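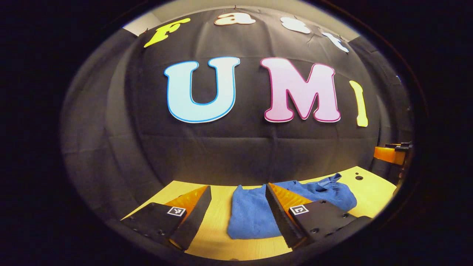 *Letters up on the black fabric, 18 September 2024*

**Backdrop letters: how do you get the creases out without taking it all down?**

**haugland_hall**
Seven letters up, FAST along the top in an arc and UMI underneath, and what everyone comments on is the fold lines. The fabric spent all winter in a bag and wants you to know it. Iron? Steamer? Move house?

Also open to views on the colours. Yellow F, then the pale ones, then the blue U and the pink M. I like the M. The M stays.

**priria_pete**
Steamer, from behind if you can get in there. Don't go near cut-outs with an iron unless you want a curly M.

**tableclothtragic**
Disagree. Steam loosens whatever's holding the letters on. Did ours in January with a Rilier handheld and had letters on the carpet by morning tea. Take it down, tumble dryer on low with a damp towel, rehang. Forty minutes.

**haugland_hall**
Forty minutes plus getting the arc right again, which took me two evenings and a piece of string.

**Shiuli Akanda**
Weights along the bottom hem and leave it a week. Gravity is free. I paid $169 for a steamer and it now lives in a cupboard with the bread maker.

On the colours, I'd give the a, s and t a stronger outline. The a has that thin orange line and it still goes a bit shy next to the F. The U and M have proper borders and you can read them from the car park.

**priria_pete**
A week of weights does nothing for a fold that's been pressed in all winter. Sorry Shiuli.

**Shiuli Akanda**
Mine came out. Polyester, mind you. What's yours, haugland?

**haugland_hall**
No idea. Black. It was $100 for the length and the label's long gone.

**giltora_gal**
Can we talk about the blue thing on the table? Is that a towel or a jumper? If it's a jumper I'd like the pattern, that's nice ribbing.

**tableclothtragic**
Towel, I reckon.

**giltora_gal**
You can't possibly tell, it's all scrunched up.

**tableclothtragic**
I know a towel when I see one — and it should be damp and in the dryer with that fabric.

**haugland_hall**
Going with weights until the weekend, then steam from behind. If the I comes down I'm blaming Pete.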